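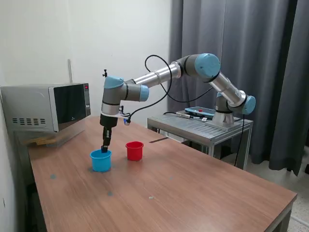 The long table and a blue cup, March.

Home | About | Older posts | Contact

One year almost without the car

14 Mar 2023

I sold my car last spring, and today I counted in my notebook that I have lived 346 days without it. When I told people about the plan, most of them gave me until November. I also gave myself until November, to be fair. It was the first winter month that I was afraid of, and I was right to be afraid of it, but I will come to this.

We live in Dronby, at the end where the road goes up. The bus to Pesamden stops four minutes from my door if I walk fast. The ride takes 23 minutes when the school is closed and much longer when it is open. In the car I needed less than half of it, and for the first weeks I could think only about this difference. I sat by the window and made calculations. How many hours in a month, how many in a year. It made me quite bitter and I do not recommend it.

Then I started to read on the bus, and the calculations stopped by themselves. I have finished two very thick novels which were waiting on my shelf since I moved to this country. In my first language I read fast, in English I am slow, so the length of the ride is good for one chapter. Sometimes the chapter is longer and I stay with it on the bench outside the post office.

The shopping was harder. I was used to buying everything for the week at Kirkegaard, with the big cart, and putting it in the trunk without thinking. Now I buy what I can carry up the hill. It means no large bags of potatoes, and detergent only on a day when I need nothing else that is heavy. I bought a backpack from Flilness with a wide belt for the hips, and my shoulders are grateful. The zipper is not so good. It gets stuck exactly when the driver is waiting for my ticket.

About November: it rained sideways and the evening bus did not come three times in the same week. The third time I walked home along the road in the dark, with wet shoes and a leek sticking out of the backpack, and I looked at used cars on my phone before I even took off my coat. I had one saved for several days. Then somebody else bought it, and I felt more relief than disappointment.

What I save in money I have not written down properly. The insurance was the big part, and the parking in Pesamden. Against it I must put the monthly ticket and over a dozen taxis, most of them to the dentist.

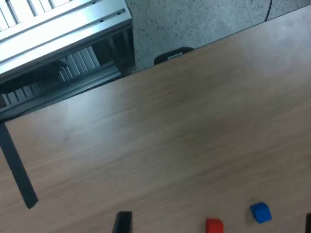
One reader wrote under my autumn post that it is easy to give up a car when you have no small children and no parents to drive to the doctor, and that I should say so more clearly. So I say it. My sister's children are visitors in my home, and when they go back they go in her car. With a baby and a job on the other side of Pesamden I would have kept mine, I think.

The same reader asked if I would do it again. Yes, but I would begin in summer and I would buy the good raincoat first. My monthly ticket ends in two weeks and I have already put the money aside for the next one.

Print this post | E-mail this post

Related posts
The hill in the rain
What fits in a backpack
Reading slowly in a second language
Selling the car: the papers I needed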